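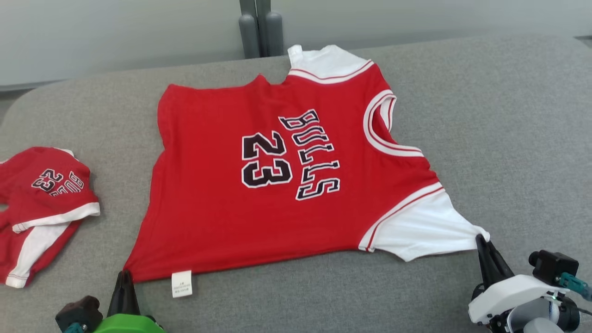

Dear all at the Lorente Fund,

Thank you again for your patience while we pulled this together. The voter outreach project in Andolport is now past its halfway point, and I'm happy to say it is in better shape than I dared hope back in February, when we had a borrowed desk and a very long list of doors.

The county roll gave us 3953 registered voters in the two precincts, Tilier and Zernik, and we have now spoken with people at 300 addresses about the school bond measure and the change in polling places. Many of them still thought they voted at the old firehouse, where the precinct had been since 1967, so we moved that item to the top of the leaflet – and the calls to the clerk's office have been much friendlier for it.
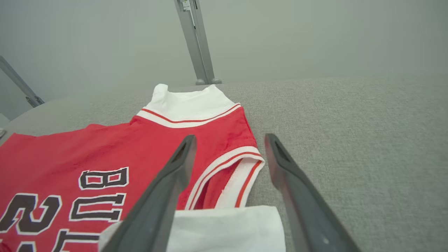

Nicanor Esteban feels that Zernik needs evening visits, as most folks there work days and all we leave behind is paper. I agree with him, and I would like to shift part of the printing money to cover four more evening shifts before early voting opens. The total would stay the same.

The candidate forum is still waiting on a reply from one of the two council campaigns. I'll write again as soon as we hear from them.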